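The clamp doctor of Tavdale

Lanying Qiu will not let me sit down until I have moved a box of hinges off the chair, and then she will not let me put the box on the floor. "That's the sorted floor," she says. I hold the hinges on my lap for most of the next hour.

Her workshop sits behind a dry cleaner in Tavdale, and people bring her the kinds of tools that usually end up in a coffee can. She repairs clamps, mostly. She will do a vise if you ask politely. She spent 19 years in the parts department at Azevedo, a hardware wholesaler over in Udalbridge, and left, she says, when they moved her desk next to the vending machine.

"People think a clamp can't break," she says. "It's a C and a screw. What's going to happen to it? Then they leave it in a damp garage for a winter and hang a bicycle off the handle."

Her first piece of advice costs nothing, and she gives it to everyone who comes through the door, including the man from the dry cleaner, who only wanted to borrow a ladder. Back the screw off before you put a clamp away. Don't leave it cranked shut on thin air. Wipe the threads with a dry rag, put one drop of oil on them, run the screw in and out, and wipe again.

"One drop," she says. "I had a customer who poured. He poured like it was a salad."

I ask how many clamps she owns herself, expecting her to wave the question away. She has 117. There is a notebook. The oldest came from her father-in-law in Osby, and she considers it ugly and has never lent it out.

The oil lives in little glass bottles, and the small parts live in jars. She is strict about glass. Tin hides things, she says, and plastic goes cloudy, and she has no patience for anything she has to open to find out what's in it. I point out that she labels all the jars anyway. "The labels are for my husband," she says. "He has never read one."

The other surprise is that she likes a smooth, pale surface to work on. I had pictured a scarred old bench with a century of paint on it, and there is one, at the back, with a kettle on it. For cleaning and checking she wants something light.

"You drop a set screw on an old bench and you may as well buy a new set screw," she says. "On white, I see it. I see the rust come off, too, so I know when to quit."
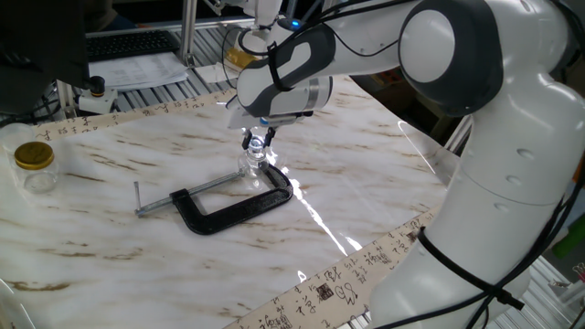 She lays a clamp down on its side to look it over and never stands it up on the handle. Standing it up, she tells me, is how you get a clamp on your foot, and she speaks as a person who has had a clamp on her foot. The next thing she checks is the sliding bar at the end of the screw. It ought to slide. If it sticks, there is usually old glue in the hole, and if it's bent, somebody has put a pipe over it to get more force.

"They all deny the pipe," she says. "I don't ask anymore. I just look at them."

She charges two dollars for a cleaning, a price she set when she opened and has not felt like discussing since. Last August she cleaned up to 700 pieces for a school district that was selling off its old woodshop. She describes that month in a single word, which I have been asked to leave out.

Does she ever use the clamps? To clamp something? She looks at me for a while.

"I glued a stool once," she says. "It wobbles."

On my way out she takes back the hinges, checks the box, and tells me one is upside down.

Comments

gluebottle_ray: The pipe thing is slander. It was a very short pipe.

Marjorie T.: She fixed my mother's bar clamp and sent it home with a note that said "garage?" with the question mark. It was the garage.

benchdog: What oil does she use? You had a whole hour and didn't ask what oil.

Marjorie T.: @benchdog I asked. She said "thin."

Contact us | Copyright, all rights reserved | Back to top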